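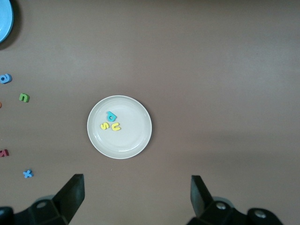

把一个字母放进盘子，在Jindesport的操作软件研究部里算是最基础的任务。研究部隶属于Jang公司，承担该公司机械臂产品线的感知与规划软件开发。过去两个开发周期中，研究部将相当一部分人力投入一套名为Merasine的控制框架，泡沫字母则成为这套框架最常用的测试对象。

选用字母的理由写在项目立项文件里。泡沫字母质轻、表面哑光、边缘清晰，不同字母之间的几何差异足以考验姿态估计，单价又低，可以成批更换。立项文件还提到一项考虑：字母的名称简短明确，操作指令易于书写，标注人员不会就“这是什么物体”产生分歧。后一点在执行中被证明过于乐观，下文还会谈到。

**从腕部看桌面**

Merasine的感知输入以腕部相机为主。相机随末端运动，离物体近，在夹取前的最后一段行程中能够提供外部固定相机难以给出的细节。相应的代价是视野不稳定。机械臂稍一移动，桌面边缘的物体就可能离开画面，待其重新进入时，系统必须判断它与先前见过的是否为同一件。

“研究部早期的版本没有这种记忆，”研究部负责人Sabine Wunderlich表示，“画面里有什么，系统就认为桌上有什么。一个字母只露出一小段圆弧，检测器给出的置信度会在阈值上下反复跳动，规划器随之不断改变主意，机械臂便停在半空。”

现行版本在检测器与规划器之间增设了一层物体登记表。每个检测结果须先与登记表中的已有条目匹配，匹配依据包括颜色、轮廓以及由末端位姿换算得到的桌面坐标。条目离开视野后不予删除，仅将其位置的不确定度逐步放大。对于只露出局部的物体，登记表允许类别一栏留空，规划器可以据此安排一次短距离的观察动作，也可以将该区域标记为须避让。

类别留空的做法在内部经过较长时间的讨论。反对意见认为，留空会使下游各模块都必须处理一种额外的情况，增加测试负担。最终采纳的方案规定，凡读取登记表的模块均应声明自身能否接受空类别，不能接受者由框架在启动时拒绝加载。负责接口设计的工程师Kiran Dixit介绍，这项规定实施后的第一个月，有7个模块因未作声明而无法启动，其中包括他本人编写的一个可视化工具。

**分辨率与节拍**

送入检测网络的图像统一缩放为边长224像素的正方形。这一尺寸沿用自研究部较早的一套分类模型，当时的主要考虑是推理速度。对桌面中央的大件物体，这一分辨率绰绰有余；对躺在角落里的小字母，笔画所占像素有限，“n”与“u”之类的形状在旋转之后难以区分。

这两个字母在无衬线字体中互为倒置，单凭轮廓判断，一枚随意落在桌面上的字母究竟应当读作哪一个，并无唯一答案。标注规范为此修订过三次。第一版要求按相机画面的上方判读，结果同一枚字母在末端转动前后得到两个名称。第二版改为按机械臂底座方向判读，名称稳定了，却与操作人员口头指令的习惯不符。现行规范引入颜色作为辅助：同一套字母中，字形相同而颜色不同的，以颜色对应的出厂名称为准；颜色亦不能区分的，标注为等价组，指令指向其中任何一个均视为正确。

“d”与“p”、“b”与“q”同样列入等价组的候选名单。Wunderlich认为，等价组的价值不限于字母任务。“工业现场有大量左右对称或旋转对称的零件，”她说，“强迫模型给出一个唯一的名称，得到的只是训练数据里的噪声。规范应当允许标注人员如实记录两种读法。”

在时间节拍上，Merasine将策略网络的输出组织为动作块。策略每次推理给出连续16步末端位移与开合指令，控制器执行其中的前一部分，余下部分与下一次推理的结果加权融合。融合系数由登记表中目标条目的不确定度决定：目标位置较为确定时，控制器倾向于延续既有轨迹；不确定度上升时，新的推理结果获得更高权重。

融合机制带来的主要问题出现在张合指令上。末端位移是连续量，加权平均在物理上有意义；夹爪的张开与闭合则不宜取中间值。早期版本曾将二者一并平均，夹爪在接近字母时半开半合，指尖把泡沫推向一旁。现行控制器对张合指令单独处理，采用带迟滞的判决，且在目标进入两指之间以前锁定为张开状态。

**盘子里的三种失败**

放置一侧的难度常被低估。浅盘带有凸起的边沿，下降过低时指尖会碰到盘沿，过高时字母脱手后翻转或弹出。泡沫材料本身又有一定厚度，盘中已有字母时，后来者可能搭在前者之上，形成倾斜。

研究部把放置失败归为3类。第一类为越界，即字母的任何部分落在盘沿之外。第二类为叠压，字母虽在盘内，但遮挡了另一枚字母，致使后续检查无法读取。第三类为携带，即松爪之后字母仍附着于指面，随末端一同抬起。三类失败在日志中分别编码，由放置检查模块在松爪后的观察动作中判定。

携带类失败的判定尤其依赖视觉。泡沫字母质量很小，腕部力传感器的读数淹没在噪声之中，无法据此得知指间是否有物。检查模块因此要求末端抬升至固定高度，将两指张至最大，再对两指之间的区域进行比对。若该区域与登记表所预测的背景不一致，则视为仍有附着物，系统转入抖落程序。抖落程序的幅度与频率均设有上限，连续执行两次未果即请求人工介入。

叠压问题则交由规划器预防。规划器在盘内维护一张占用图，将每枚已放置字母的轮廓向外扩展一个安全余量，在剩余区域中选取下一个放置点。选点策略曾有过争论。一种主张是优先选取离盘心最近的空位，以降低越界的风险；另一种主张是使各字母之间的间距最大，以便检查。Merasine目前采用前者，后者作为可配置选项保留。从已归档的运行记录看，前一种策略往往使字母聚拢在一处，盘中大部分面积空置，在需要放入较多字母的任务中，后期的可选区域趋于零碎。

**日志即产品**

与Merasine同步开发的还有一套回放工具Jostano。它读取一次运行中的全部图像、位姿、登记表快照与策略输出，按统一时钟对齐，供工程师逐步检视。研究部规定，任何涉及感知或控制参数的代码变更，提交时均须附上至少一段Jostano回放，说明变更所针对的现象。

Dixit负责这套工具的核心部分。据他介绍，对齐一项所耗费的工时超过界面开发。相机的曝光时刻、关节编码器的采样时刻与网络推理完成的时刻由不同的时钟记录，早期回放中常出现夹爪已经闭合而画面仍显示张开的情形。工程师据此得出的结论有相当一部分是错误的。“我们一度以为策略在提前闭合，为此调整了训练数据的裁剪方式，”他说，“后来发现图像时间戳记录的是传输完成的时刻，曝光要早得多。裁剪方式又改了回去。”

时钟问题解决后，Jostano增加了反事实重放功能。工程师可在任意时刻暂停，修改登记表中某一条目的位置或类别，再令规划器从该时刻起重新计算。重新计算的结果仅为规划轨迹，不包含物体受力后的真实响应，工具界面对此有明确标示。该功能多用于查明规划器何以选择某一目标：将一枚字母从登记表中移除，观察轨迹是否随之改变，往往比逐项阅读代价函数更为直接。

回放的存储开销随之成为管理事项。研究部在四月修订了保留制度，成功的运行仅保留抽样片段与摘要，失败及请求人工介入的运行全部保留原始数据。制度修订时，训练小组曾提出异议，认为大量舍弃成功样本将使数据分布偏向失败。折中办法是由训练小组另行指定配额，配额以内的成功运行不受抽样限制。

**向产线移植**

字母任务本身不面向任何客户。Jang公司对研究部的考核以模块能否移植到产品线为准，登记表与放置检查两个模块已进入移植阶段，动作块融合仍在评审之中。评审的主要关切是可预测性：产线的安全规程要求控制器在任意时刻能够说明下一步的运动范围，而融合系数随不确定度变化，其边界需要另行论证。研究部目前的答复是为融合后的轨迹附加一个固定的包络，超出包络即减速停止。包络的宽度尚未议定，产品部门与研究部各自提出的数值相差较大。

移植过程中也暴露出字母任务的局限。桌面为单一颜色且反光较弱，检测器在此条件下得到的阈值，到了金属台面上普遍偏低，高光区域被误认为新物体并登记入表。研究部已着手更换测试台面，并计划引入带有油膜与划痕的旧台板。Wunderlich要求在新台面上完整重复字母任务的全部测试项，已通过的项目亦不豁免。

等价组规范的推广进展较慢。产品部门的零件数据库为每个零件分配唯一编号，左右件即使外形难以分辨，编号亦不相同，数据库结构无法容纳“两者皆可”的记录。Dixit所在小组编写了一层转换程序，将等价组展开为多个编号并附以概率，供上位系统选择。转换程序的第一版已交付试用，试用部门反馈的首个问题是概率之和有时不等于一，原因在于四舍五入的位数与数据库字段不一致，修正后的版本正在测试。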